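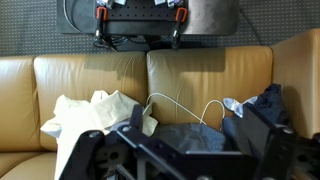
**How many demonstrations does a student project need before an arm can pick clothes off a sofa?**

Our school club is entering the household task in March. We have one arm and a wrist camera, and we meet twice a week. We've recorded 46 demonstrations so far and the trained policy still closes on nothing half the time. I don't want to spend the whole fall recording if the problem is somewhere else. The rules say any fabric item counts, and the pieces are dropped by a judge, so we can't plan on a fixed layout.

**Klinhom**

Plan on 120 for one sofa and a small set of fabrics, then test before you record more. Change the pile between every run. If you put the same shirt back in the same spot, the arm learns the spot.

Mix light and dark cloth. Dark navy on tan leather is easy for the camera to pick out, but folds inside a dark pile are hard to see, and that is where our grasps failed. Cables are worth including too. Ours kept getting pinched along with the cloth until we recorded runs with a cord lying on the seat.

Also check how you throw out bad runs. We kept every one the first year and it hurt us.

**Briltska**

more is better. our team had 2,257 by the end and it worked fine

**Trondberg**

Depends on who is driving. We had 2 students do all the recording, and their styles were so different – one came straight down, the other slid in from the side – that the policy wavered between them. Agree on one approach and write it on the board.

Before recording anything else, replay one of your good runs with the cloth where it was at the start. If the fingers land short of it, look at your camera mount and calibration. A wrist camera that has shifted a little after a bump will give you the same "closes on nothing" result, and more data won't fix it. Mark the bracket with a paint pen so you can see if it moves.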